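The Blue Plate, the Red Plate and Other Household Treaties

Every home runs on a sorting system, and most of them collapse by Friday.

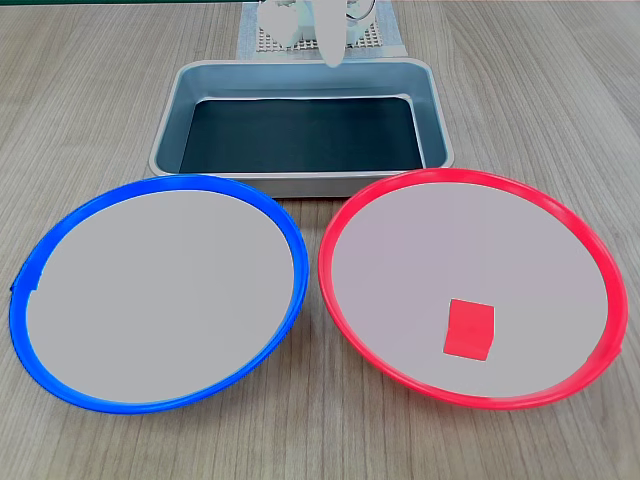
Mine began with keys. Then came the loose change, the buttons, the batteries of uncertain vigor, and one small block from a toy set that left the house years ago. Colored plates seemed a civilized answer. Red things go on red, blue things on blue, and whatever remains goes in a metal tray, where it can think about what it has done.

The tidying trade has noticed people like me. Plumero, a shop in Rotport that sells little else, stocks 287 kinds of tray and dish. Its rival Trokau answers with a catalog of 1,113 items, several of them containers for other containers. I read it cover to cover, twice, and came away wanting a drawer for my drawers.

The color rule held up nicely for a week. Then a green button arrived. It spent a night on the blue plate — a diplomatic posting — before moving to the tray, which has since taken in a tape measure and five rubber bands.

Red still has the easier job. I own very few small red things, and I've stopped buying more just to keep the plate company.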